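The binder box finally got its day

I took Thursday off work (15/10/2026, a glorious nothing of a day, rain from breakfast on) and decided I was going to deal with the paper. All of it! The manuals, the tax stuff, the kid art, the folder of takeout menus from when we still lived in Flesstead. It had been living in one giant moving box in the hall closet since August, and every time I needed an umbrella I had to wrestle the thing out first.

So I dumped it on the rug. Big mistake, or maybe the only way to do it, I still can't decide. The cat sat on the warranties right away and I had to work around her for most of the morning.

My system, if you can call it that, was keep, scan, recycle. The keep pile got way too tall before lunch. I found the manual for a Torkden space heater we gave away two apartments ago, and a recipe for Kolář dumplings that I tore off the back of a flour bag and then hunted for all last winter. It was inside a road atlas. Why was it inside a road atlas?

I bought 16 plastic sleeves and a couple of binders at Omumell, the office supply place by the car wash, and I should have bought more sleeves. They go fast once you get picky about it. I paid for the sturdier kind - the cheap ones go cloudy and stick together, and then you're peeling them apart with your fingernails.

What's been helping me most is color. I'm terrible at reading labels on a shelf, I just grab, so anything that's a bright solid color on the outside gets to stay out where I can reach it, and the beige stuff goes up high. Blue is my favorite for this. I can spot a blue cover from across the room without my glasses, and if there's something bold on the front, even better.

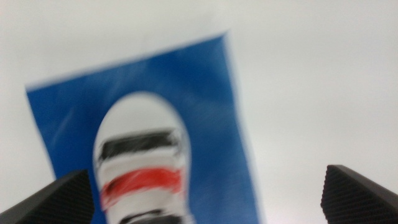
The shelf itself still needs work. I have everything standing up now instead of lying in stacks, and it leans over whenever I pull something from the middle, so I'm shopping for bookends. Heavy ones. The last pair I owned slid right off the end and took a plant with them.

I got through maybe two thirds of the box before I had to start dinner. The rest is back in the closet, in a smaller box, and I can get to the umbrellas now. Next up is the photo envelopes, and I'm going to need a lot more coffee for those.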